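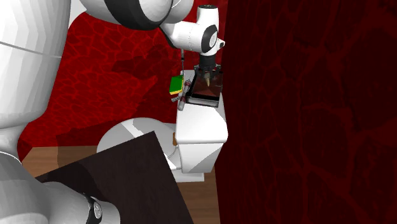

Jitendra Vashisht asks why the budget starts with simulation seats when we don't own an arm yet. Fair question, so a few posts on it.

We have to commit to one arm and one gripper by November. Skundik and Davo both quoted. The arms are close on price. The grippers and the lead times are where they differ.

Sim lets us test reach before we pay for reach. Bathroom layouts are the hard ones: a box on a toilet tank lid, a wall close behind it, clutter next to it. If the wrist can't get over the tank in the model, I'm not signing for that arm.

Line items so far: 9 simulation seats, one workstation, one arm, one parallel gripper, spare fingers. Spare fingers were missing from the first draft. Palesa Baloyi caught it.
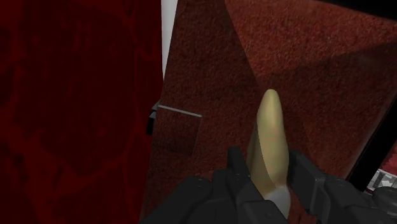 Gripper choice is driven by the object list. We have 84 objects on it, from boxes to curved things like a banana, and a two-finger parallel design is the baseline for all of them. Anything it can't hold in sim gets flagged before we price a second gripper.

Contact on curved shapes is the weak spot of any simulator. I'm holding 40 hours of bench time for grasp checks on real hardware - Bakker will rent us a bench, terms still open.

Mount and cabling quote from Petevia is $3,402. Freight not included. I've asked twice.

Not budgeted yet: service contract, second workstation, floor anchors. Gert Mabaso has the anchor spec and I need it before the Davo quote expires.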